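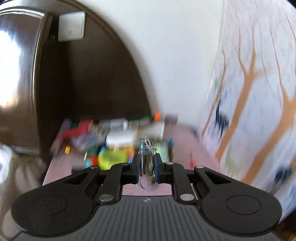
4.2 Do board appointments move the share price?

Press releases about new directors tend to promise a lot. The usual claim is that a fresh seat on the board brings judgment the company lacked before. Castellanos and Kiani tested this on 683 appointments at mid-size energy and pipeline firms and reported a small gain in the 90 trading days after each notice. We are not persuaded.

First, the gain rests on a handful of firms. When we drop Karnness and Steron, both of which sold large gas holdings within weeks of naming a director, the average return is no longer distinguishable from zero. Lyle Castellanos has said in correspondence that the asset sales were themselves a result of better oversight. That may be so, but the sale talks at Steron were under way before the seat was even vacant.

Second, timing is a problem. Firms choose when to announce. Of the notices in the sample, 19 came out on a Saturday, and most of these dealt with a departure as well as an arrival. Treating them as plain appointments seems generous.

Figure 4. Gripper in use, seen from behind and above.

Third, the matched group is weak. Hou and Skanis appear in it again and again, and neither has much in common with the firms it stands in for — Skanis had no outside directors at all until May. Our own match draws on a pool of 1516 firm-quarters and gives an effect close to nothing, with wide error bars. A larger sample could still turn something up. We would want to see it before advising any shareholder to vote on the strength of a résumé.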